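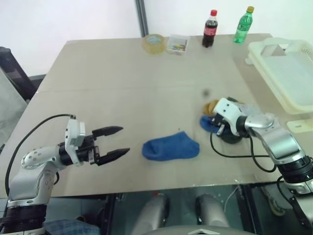 Benenness: ratings of free classroom software

What it contains
One row per tool, 224 rows, collected from teachers at Robles and Prurnau. Each has a name, subject, age range, a score out of 90 and a free-text comment. Last changed 30/12/2018.

How far to trust it
Not very far. Most scores came from people who had used a tool for one lesson, and teachers who gave up early seldom filled in the form. Percy Mosquera rescored 75 of the rows and disagreed with himself on plenty — we kept his second score.

"Free" is the vendor's word. Zeltar is listed as free, but class reports stop after the April trial.

Columns to avoid
"engagement" has 4 levels and no agreed meaning. Roxana Grajales wanted it dropped. It is still in the file, and I would leave it out of any chart you plan to show a head teacher.

"learning_gain" is a guess typed in by the teacher. No pupil was tested.

Corrections
Send the row number and what is wrong with it. Marketing copy will be ignored.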